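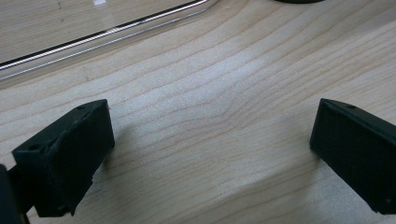 Light wood top with a wavy grain.

Flurari Hardwax Oil, one year on
Review by Palesa Engelbrecht

I bought the Flurari oil last February to refinish a dining table that had been sealed with a glossy varnish. The varnish had gone yellow and was peeling near the chairs. A tin cost me $472 less than the quote I got from a refinishing shop, so I was willing to risk a weekend on it.

Application is simple. Sand to 150 grit, wipe on a thin coat with a lint-free pad, wait fifteen minutes, then buff off what is left. The label says two coats. I did 3, and the third made no difference that I could see. Drying took longer than stated -- I gave it until Thursday before putting plates down.

Water and coffee wipe off. Red wine left a faint ring when it sat overnight, and a light rub with more oil took it out. Hot pans are a different matter. Use a trivet.

The smell is strong for two days, so open the windows. The lid also bends the first time you pry it up and never seals well again. I moved the rest to a glass jar.

I tried Grorketti on a bench before this. It is cheaper and dries faster, but it needed a new coat after five months. The Flurari has not needed one yet.

Four stars out of five. I would buy it again, in the smaller tin.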